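Trumis Forum > Manipulation and Learning > Hand-held demos: does operator variety help or just add noise?

ollport_ben
27 May 2020 is wrong on the wiki page by the way, the date format there has been broken since the move.

Right, the question. We've been collecting with hand-held grippers and training a pick-and-place policy on the result. First run was 400 demonstrations, all by one person. Second run was also 400, same objects, same tables, but shared between everyone in the group. Tested on the arm with 70 trials each. The single-operator policy finished 29 of them. The mixed one finished fewer, and it hesitates before closing. I expected the opposite. Has anyone seen this?

krill_and_co
Yes. Different people close the gripper at different moments. Some come in and grab, some stop and line it up first. The policy averages the two and dithers. What are you predicting, single actions or chunks?

ollport_ben
Chunks, but short ones.

krill_and_co
Try longer before you blame the people.

Saskia Mudgway
I'd be careful with the whole comparison. 70 trials on one arm is thin, and if you ran all of one policy first and then all of the other, you've also measured whatever drifted in between. Did you interleave them?

ollport_ben
No. One after the other, with a night in the middle.

Saskia Mudgway
Then I wouldn't say the mixed set is worse. I'd say you don't know yet. Shuffle the order, have somebody else reset the objects, and don't tell that person which policy is running.

tenpenny
Bit harsh. A policy that hesitates when the other one doesn't is something you can see with your own eyes. You don't need a blinded trial for it.

Saskia Mudgway
You can see that it hesitates. You can't see why. He's put it down to the number of operators, and that's the part I'm objecting to.

hedlund_fan
We had the same hesitation on the Hedlund arm and it was latency. The hand-held recordings have no control delay and the arm does. Once we shifted the observations to match, most of it went away. I'd check that first, it's an afternoon's work.

ollport_ben
Latency was measured in January and corrected for in both runs. It could have moved since then, so I'll measure it again.

Ildikó Győri
I run the collection side for a group doing much the same thing, so I'll speak up for the mixed set. Our single-operator policies always looked better on the tables they were collected on and fell over when we moved them to another room. The one person has habits: same approach angle, same height, same elbow. You get a tidy dataset that covers very little. We're at 2,000 demos now and I wouldn't go back to one pair of hands.

tenpenny
Do you have numbers for the other room?

Ildikó Győri
Not ones I'd post yet. The write-up is with Sasier for comments. I can say the gap was large enough that we stopped arguing over it.

krill_and_co
What about background? If you're all in one big room, the camera sees everybody else.

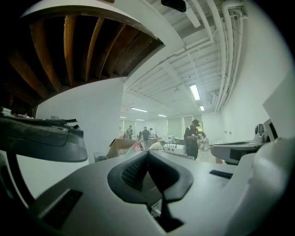 Ildikó Győri
Background is the thing I'd want to settle before operators, and I don't crop it out. The wrist view takes in far more of the building than people expect. With the gripper tilted up between grasps you get the finger pad at the bottom and then the underside of the stairs, the ceiling lights and several people at the far end, one of them bent low over a work surface. None of that has anything to do with the object. If one operator always works at one table, the stairs and the lights end up in the same place in all of that person's clips, and the policy can use them to tell where it is. So we rotate people through the tables, and we trim the sections where the gripper points at the ceiling.

ollport_ben
We didn't rotate. In the mixed run everyone kept to their own table.

Saskia Mudgway
So operator and table are tied together in one run and not in the other. That's a second thing that changed.

ollport_ben
Fair. The single operator did move between tables, so it isn't even the same coverage.

tenpenny
I still think the closing moment is the main cause. Moving tables won't fix two people grabbing differently.

Ildikó Győri
It won't, but you can't separate the two with the data he has. Keep the people, rotate the tables, collect again.

krill_and_co
And longer chunks.

ollport_ben
Plan is: measure latency, retrain the existing mixed set with longer chunks, then collect a rotated set and run all the policies shuffled. I'll post the results in this thread, good or bad.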